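Molusness Gear List
Subject: Re: Checking the small spur gear before reassembly
April 15, 2026
3 min read

Earlier message on this thread:

> I have a Senley demonstration set in pieces. The larger gears are
> still on the ring plate but the small one came off with the pin
> and I don't know whether to put it back or order another. It turns
> by hand but there is a tight spot once per revolution. No burrs
> that I can see. I cleaned everything in mineral spirits already.
> Is there a sensible order to check things in? I would like to have
> it running by July.

I would not order anything yet. A tight spot once per turn usually comes from the gear or its pin, and either can be checked at home with things you already have.

Start with the bore. Roll a clean cotton swab through it and look for snagged fibers. If the cotton comes out whole, slide the gear onto the pin dry and turn it with one finger while holding the pin still. If you feel the tight spot with the gear off the plate, the trouble is in the bore or the pin. If it only shows up in mesh, you are looking at the teeth or the spacing.

Then look at the hub. On a gear with a raised hub, the end of the hub rubs on whatever is next to it, and a raised lip there will drag. Run a fingernail around the rim and across the mouth of the bore. Mine has a bright rim on the hub and some light scratching on the face. Scratches on the face don't matter, the face doesn't touch anything in my set.
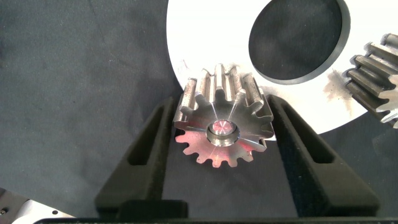
Should the bore be oiled before the gear goes back on its pin?

Put one drop of light machine oil on the pin, spread it with a fingertip, and wipe off whatever gets pushed out when the gear slides down. Leave the teeth dry for the first test.

On the teeth, go slowly. I use a brass brush on the flanks, always along the tooth and never across it. A brownish streak will often brush off. If it stays, leave it alone unless you can catch it with a nail. I have seen more gears spoiled by a file than by rust. If there is a real burr at the edge of a tooth, one or two light strokes with a fine stone will take it down.

Do all of this over a flat dark surface with some white around it. I keep a dark board on a white tabletop. Metal shows up well on the dark part, and if a small part rolls off, you can find it on the white. I set the small gear on the board by itself and keep it away from the larger ones on the ring, so that I'm only handling one part at a time.

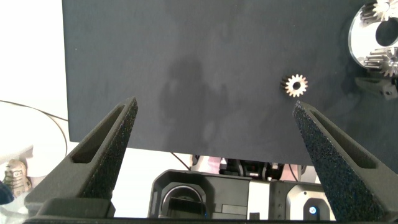
One reply I got off list disagreed with me about taking the gears off at all. The writer's view was that the large ones should stay on the ring until the small gear has been tried against each of them, because once everything is off you lose the position that was giving trouble. Mark the tight tooth with a felt pen, they said, and mark the tooth it meets, and then take things apart.

I think that is right and I should have put it first. If the marks come together every time it binds, it is a matter of those two teeth. If the pen mark on the small gear is always there but the mark on the large gear moves around, the fault goes with the small gear. You will need to clean the ink off afterward, and alcohol does that.

For the spacing, I use a strip of plain printer paper. Feed it through the mesh with the gears under light finger pressure, lock the position, then turn the paper out. It should come out creased and whole. If it is cut through, the gears are too close. My Zostska set cut the paper in 3 places the first time. I moved the pin mount out a hair and it came out clean. I did 12 full turns after that with no tight spot, then oiled it.

One more check is for wobble. Lay the gear flat on the board with the hub up and press lightly on opposite sides of the rim. If it rocks, there is either grit under it or a raised edge on the face. Wipe the board and the gear and try again before you blame the gear.
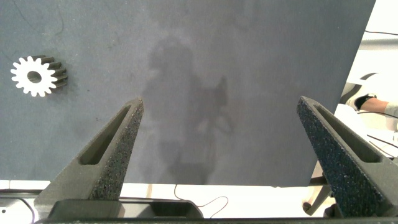

If it still rocks after wiping, turn a sheet of 600 grit paper face up on glass and draw the face across it a few times with even pressure. Check again after each pass. Don't do this on the hub side.

The old Chu leaflet has the pin sizes for these sets, but my copy is missing the page for the larger ring. If anyone has a readable scan, please post it to the list. I would also like to know what oil others are using, as mine gets sticky after a winter in the garage.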